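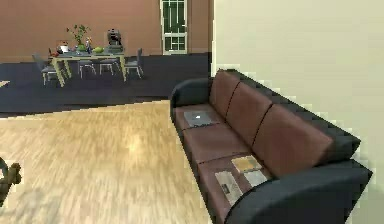 Arbeitsgruppe Haushaltsrobotik, Projekt Dimutlow

In den letzten Wochen habe ich unsere Regeln für Simulationsläufe mit Personen neu geschrieben. Die alte Fassung stammte vom Dezember und ging davon aus, dass der Roboter allein in der Wohnung ist. Papiere auf dem Sofa und ein Laptop auf dem Polster kamen darin vor, Menschen nicht.

Jetzt gilt: Jede Szene wird zuerst ohne Person gefahren, dann mit. Objekte auf Sitzflächen gehören ins Protokoll, auch flache. Eine Zeitung ist schnell vergessen — und im Lauf danach liegt sie woanders.

Diese Website verwendet Cookies. Mit der weiteren Nutzung stimmen Sie dem zu. 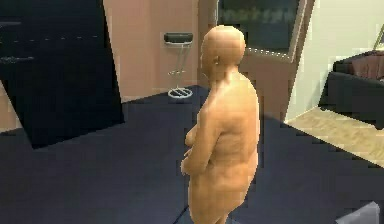
Espinoza, 11. Mai 2023

Für die Person nehmen wir ein glattes Körpermodell ohne Kleidung und Haare. Graciela Bustos wollte erst ein bekleidetes, aber für den Abstand zählt der Umriss. Von hinten muss der Roboter sie genauso erkennen wie von vorn.

Als Mindestabstand haben wir 70 cm festgelegt, beim Drehen auf der Stelle ebenso. Wird er unterschritten, ist der Lauf ungültig, auch wenn es keine Berührung gab. Nach drei ungültigen Läufen wird die Szene gesperrt und Macarena Barrientos sieht sich die Logdateien an. Offen ist noch Regel 14, der Umgang mit Barhockern.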